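How to Set Up and Run a Snack Station for a Residential Study Hall

Guidance for Hall Supervisors, Vikmont Learning Centers

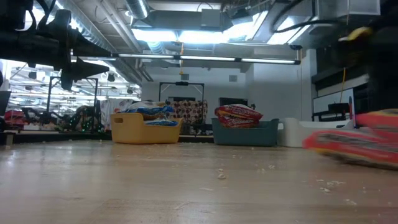

A snack station is a self-service point from which students may take one packaged item during the evening study period. It is intended for halls that do not have a staffed kitchen after 6:00 p.m. The procedure below was first written for Granström House and now applies to all Vikmont halls with up to 48 residents. Larger halls should contact the Residence Office before they begin, as a second serving point is normally required.

Before You Start

The supervisor should confirm three matters with the Residence Office: the budget code for the hall, the name of the approved supplier, and the current list of student allergies. The allergy list is revised in September and again in January. A list from an earlier term must not be used, even when the residents have not changed.

Each hall receives an allowance of $2,584 for the academic year. This amount covers food, napkins, hand wipes, and replacement containers. It does not cover drinks. Water is available from the hall fountains, and requests for other beverages should be directed to dining services.

Step 1: Choose the Location

Select a place that students pass on the way to the study room but that is not inside it. Noise from wrappers is the most frequent complaint received from students who are trying to read. A hallway alcove or the far end of a common room is usually suitable. The location must not narrow a fire exit route, and it should be within sight of the supervisor's desk.

Avoid placing food above or beside a radiator. Chocolate and coated items soften quickly in the winter months, and the supplier will not issue credit for stock damaged in this way.

Step 2: Place the First Order

Orders are submitted through Udotow, the purchasing system used for all hall supplies. Sign in with your staff number, select "Residence – Consumables," and enter the hall budget code. Orders received before noon are delivered within 12 working days. Supervisors who are opening a new station are therefore advised to order well before the start of term.

The first order should be modest. Preferences differ a great deal from one hall to another, and a product that is finished in one evening at Granström House may remain untouched elsewhere. Single-serving packages are required. Family-size bags, loose fruit, and home-baked goods may not be offered at the station.

Step 3: Separate the Products

Items that contain nuts, or that are labeled as made in a facility that handles nuts, must be kept apart from all other items. Use a separate container with a lid and store it on a different shelf. Read the label on every new delivery. Manufacturers change recipes without notice, and a product that was acceptable in the fall may not be acceptable in the spring.

Post a short notice at the station that states the limit of one item per student, the opening hours, and the name of the supervisor on duty. The notice should be printed in large type and replaced when it becomes worn.

Step 4: Open and Close the Station

The station opens at 7:30 p.m. and closes at 9:00 p.m. At closing time, return all unopened items to the locked cupboard, wipe down the surface, and empty the trash. Food may not be left out overnight. The facilities department will charge the hall for any pest treatment that results.

The supervisor on duty signs the log sheet at opening and at closing. If the station does not open on a given evening, the reason should be written on the same line.

Step 5: Review Stock Each Month

Stock is checked once a month. Remove anything within one week of its printed date and place older stock at the front of the cupboard. Record the quantities on Form 109 and send a copy to the Residence Office. The form asks for opening stock, deliveries, items discarded, and closing stock – all four fields must be completed, even if the value is zero.

Supervisors in the Zarnerance building share one cupboard between two floors and should submit a single form bearing both signatures.

Common Difficulties

If students take more than one item, a verbal reminder is sufficient in the first instance. Repeated cases should be raised with the student in private and noted in the hall record. The station should not be closed to all residents as a penalty.

If a delivery is incomplete, accept the items that have arrived, note the shortage on the delivery slip, and report it in Udotow on the same day.

Contacts

Budget codes and allowances: Ekua Acheampong, Residence Office
Allergy lists and labeling questions: Lovisa Lie, Student Health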